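Clakilora, ou comment j'ai perdu une soirée et gagné une obsession

Bon, j'avais promis un billet sur ma liste de films de rentrée et vous allez devoir attendre, parce que j'ai enfin vu Clakilora et que je ne pense plus qu'à ça depuis. Deux fois en une semaine. La première seule, la seconde avec Solomiia, qui déteste les films de maison hantée et qui a quand même regardé jusqu'au bout (entre ses doigts, mais jusqu'au bout !).

Pour ceux qui débarquent : c'est le deuxième long métrage de Mariann Kocsis, celle qui avait fait Porkine, ce drôle de film de monstre dans un abattoir dont je vous avais rebattu les oreilles en janvier. Porkine était sale, bruyant, très long sur la fin, et je l'aimais pour ça. Clakilora fait à peu près le contraire sur tous les points. On y suit une accordeuse de pianos qui s'installe pour l'hiver chez un vieux collectionneur, monsieur Noguchi, dans une villa au bord d'un lac. Il y a un piano par pièce. On lui demande de les accorder tous, sauf un. Vous voyez le genre, et vous vous doutez qu'elle va finir par soulever le couvercle.

Sauf que Kocsis se fiche pas mal du piano interdit. Elle l'expédie au bout de quarante minutes, dans une scène presque décevante, et c'est là que le film commence vraiment. Je ne dirai pas ce qu'il y a dedans. Je dirai juste que j'ai reposé mon bol de pop-corn et que je ne l'ai plus touché.

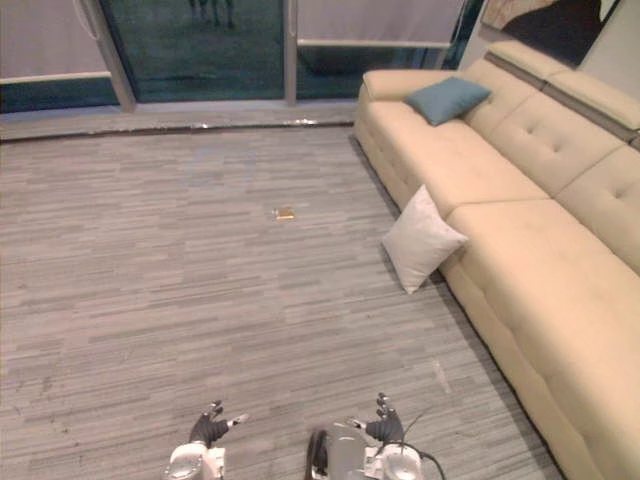
Ce qui m'a le plus bluffée, c'est le son. Pendant tout le deuxième acte, il n'y a pas une note de musique, seulement des cordes qu'on tend, des marteaux qu'on essaie, une touche répétée dix fois, vingt fois, jusqu'à ce que l'oreille se mette à entendre des choses entre les coups. Au casque, c'est à peine supportable. Nous, on l'a regardé volume à fond, Solomiia et moi, chacune à un bout d'un grand canapé crème capitonné du genre de celui de la photo, et au moment du la grave dans la cave on s'est retrouvées toutes les deux au milieu sans s'en rendre compte. Elle m'a broyé le poignet. J'ai encore la marque, je crois, ou alors je l'imagine, ce qui serait tout à fait dans l'esprit du film.

L'actrice principale ne parle presque pas et elle est formidable. Il y a un long plan où elle mange une soupe en écoutant les pas à l'étage, et tout passe par la cuillère. Elle ralentit, elle s'arrête, elle reprend. J'aurais pu regarder ça pendant une heure. Le vieux Noguchi est un peu moins réussi à mon goût, trop mystérieux dès sa première apparition, avec cette manie de terminer ses phrases dans l'autre pièce. On a compris, monsieur, vous cachez quelque chose.

Et puis il y a la fin. Alors là, attention, je marche sur des œufs. Sur le forum Zarkby, le fil consacré au dernier quart d'heure en était à 1 188 messages quand j'ai arrêté de lire, et la moitié des gens s'y traitent d'imbéciles. En gros, deux camps : ceux qui pensent que l'accordeuse n'a jamais quitté la villa, et ceux qui pensent qu'elle n'y est jamais entrée. J'étais du premier camp au premier visionnage. Au second, j'ai remarqué son manteau dans la scène du ponton (regardez les boutons !) et j'ai changé d'avis. Solomiia soutient une troisième théorie, dans laquelle le chat est responsable de tout. Je lui ai dit de l'écrire sur le forum, elle refuse, je trouve ça dommage.

Côté défauts, il y en a. Le flash-back au conservatoire ne sert à rien, à part nous expliquer avec de gros sabots ce qu'on avait deviné. Les effets numériques sur le lac gelé sont franchement moches, et ça m'a sortie du film deux bonnes minutes. Porkine n'avait pas un sou non plus, mais tout y était fait avec du latex et du sirop, et ça vieillira mieux.

Malgré ça, je le mets sans hésiter dans mes préférés de l'année. Si vous l'avez vu, dites-moi en commentaire dans quel camp vous êtes, mais mettez SPOILER en majuscules au début, s'il vous plaît, la dernière fois quelqu'un a raconté toute la fin de Porkine à ma mère.

La liste de rentrée arrive, promis. Il me reste trois films à voir, dont un de 200 minutes en noir et blanc que je repousse lâchement depuis l'été.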